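Grip release on e-stop: am I the only one who thinks this is broken?

Forum > Humanoids > Faults and safety

k_eshun
Posted Tuesday 9:14 am

Need a sanity check from people who've run a full humanoid with hands, because I'm getting nowhere with Brendar support.

Setup is our Cavent unit, tethered, both hands fitted. Job is dull: reach to a desk, close on a bottle, lift, put it back. Yesterday arvo the arm stalled partway through the reach on a repeat run. The elbow started hunting, a small twitch that got bigger, and I hit the stop. Arm went limp as expected. Hand did not. Fingers stayed shut on the bottle and the whole lot swung down and clouted the edge of the desk. Bottle was fine, my nerves weren't.

Support tells me the fingers holding on power loss is "intended behaviour" and the elbow is "likely environmental". I asked what environmental meant and got sent a link to the warranty page.

Has anyone seen the elbow thing? And does anyone think a hand that stays shut on e-stop is sensible?

gifty.l
9:41 am

The hand part is intended, they're right about that. Non-backdrivable finger drives. Cut the power and they stay where they are. If they sprang open you'd drop whatever you were holding, and people would be in here complaining about that.

k_eshun
9:50 am

I'd take dropping a bottle over having fingers locked on something attached to a falling arm. What if it's my wrist in there?

gifty.l
9:58 am

Then your risk assessment was wrong before you pressed anything. Your hands shouldn't be in reach with the drives live. It's in the manual.

senyo_amissah
10:20 am

"It's in the manual" is doing a lot of heavy lifting. The manual for ours says the arm "descends in a controlled manner" on stop. I've watched it. It descends in the manner of a dropped arm. The brakes on the shoulder bite late and there are none at the elbow at all, so the forearm folds whichever way it likes.

To the OP: what firmware are you on, and did the twitch start at the same point in the reach each time?

k_eshun
10:33 am

Whatever shipped in January, they haven't pushed anything since. I did 29 runs before it went wrong. The twitch shows up near full extension, and I've had it 2 times now. Log says "joint tracking error, elbow" and nothing else useful.

augustina_f
11:05 am

Near full extension is a clue. I'd look at your cabling before I looked at the control loop. If you've got a loose run under the forearm it can tug on the connector at the elbow as the arm straightens. We had an intermittent encoder dropout that looked exactly like what you describe, and it was a plug that hadn't been seated properly.

Power down, hang the arm, unplug and reseat. Takes ten minutes.

senyo_amissah
11:12 am

Not convinced. An encoder dropout should throw an encoder fault. A tracking error means the joint knew where it was and couldn't get to where it was told. That's a gain problem or a tired actuator.

augustina_f
11:19 am

On a well-behaved controller, sure. Ours reported a tracking error for every single dropout. The fault codes on this thing are a mood board.

gifty.l
11:26 am

I've never had either, for what it's worth. Ours has been up most days for 4 months.

senyo_amissah
11:31 am

Doing what, though? Waving? Sorry, but "mine's fine" with no load and the arm half bent tells us nothing.

gifty.l
11:40 am

Carrying trays. Nice attitude.

b.ayaaba
12:15 pm

Mod hat on: keep it civil please.

Mod hat off: I've asked Brendar about the stop behaviour as well and got a different answer from Kwaku's. I was told the hand "may relax or hold depending on configuration". So either it's configurable and they aren't telling people how, or whoever answered me was guessing. Neither fills me with confidence in a machine that size.

Also, has anyone seen the actual test report behind the 200 hour claim for the arm joints? I've asked for it and was given a brochure with a nicer font.

k_eshun
12:22 pm

Never seen it. I'd like to know whether they tested with the hands on. Extra mass out at the end of the arm is a fair bit of load on that elbow.

essien_bench
1:02 pm

Lurker here. If you're running the Drutanix motion layer on top, check the joint limits it's sending. The default lets the elbow go closer to straight than I'd be happy with. Pull it in a few degrees and move the target nearer to the robot. If the twitch goes away you still don't know the cause, but you can at least stop hitting the desk.

k_eshun
1:10 pm

I am running Drutanix. Will try that after the reseat, one change at a time or I'll never know which it was.

Still not hearing a decent argument for the hand, by the way. "It would drop things" assumes the thing matters more than whatever's underneath it.

gifty.l
1:24 pm

It assumes you might be holding something heavy or hot over a person. Depends on the job, which is why it's up to whoever does the risk assessment. I'm not defending the support emails, those are rubbish.

senyo_amissah
1:30 pm

First thing we've agreed on all day.

augustina_f
2:08 pm

Kwaku, can you post a picture of the reach with the hand on the bottle? Side on if possible, I want to see how the cable sits under the forearm and how much bend is left in the elbow. And please clip the tether up out of the way before you run it again.

k_eshun
2:37 pm

Reseat is next on the list, I'll report back. Reach pic attached. 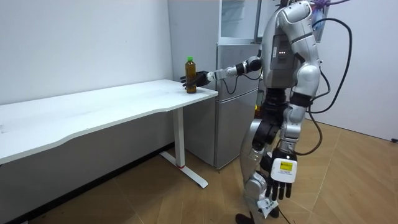 Right hand on the bottle at the desk corner. Cable loop is under the forearm, near the elbow.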